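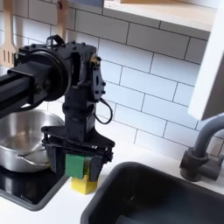
A robot arm holds a sponge over the counter beside the sink in the Kendau test kitchen.

Home News Local Business Tech Letters Subscribe

Kitchen robot learns dishes the slow way, by hand

CLESTHAM. Wiping down a counter takes most of us no thought. Teaching a machine to do it has filled most of October for the crew at Kendau, a small firm off the Engström road that wants a robot arm to handle the after-dinner chores.

The method is plain enough. An operator sits in the next room with a hand controller, watches a screen and drives the arm through the job. Pick up sponge, wipe, put sponge back. Every move gets recorded. Then again, with the pot somewhere else. Then again.

So far 3322 runs are saved, according to project lead Vilgot Nygård. Counter wiping makes up the bulk of it, pots come next.

"You find out how much you do with your wrist," Nygård said. "First day I squeezed the sponge flat every time. Now I dont."

The firm also tried moving the arm directly, one hand on the wrist, pushing it along the path. Good for short moves, he said, but tiring, and the operators kept getting in the way of the cameras. Remote control won out for the longer tasks.

Five operators work in shifts, two at a time. A new one needs 17 practice runs before anything they do is kept. Bad runs go in a seperate folder. Dropped sponges mostly.

Next up is a second kitchen, in Kakutport, with a different sink and a different counter height. Nygård would not say when the arm might work with no one at the controls. No price either, and no plans yet to sell.

Kendau is looking for part-time operators, evening shifts from 5 p.m. No experience needed.

COMMENTS (4)

dishpan_mary: Green side up?? Depends what you're cleaning I guess

T. Orrel: 3322 times and my kids won't do it once

clestham_local: Is the evening shift on a bus route, anyone know

dishpan_mary: The 2 goes past there but not late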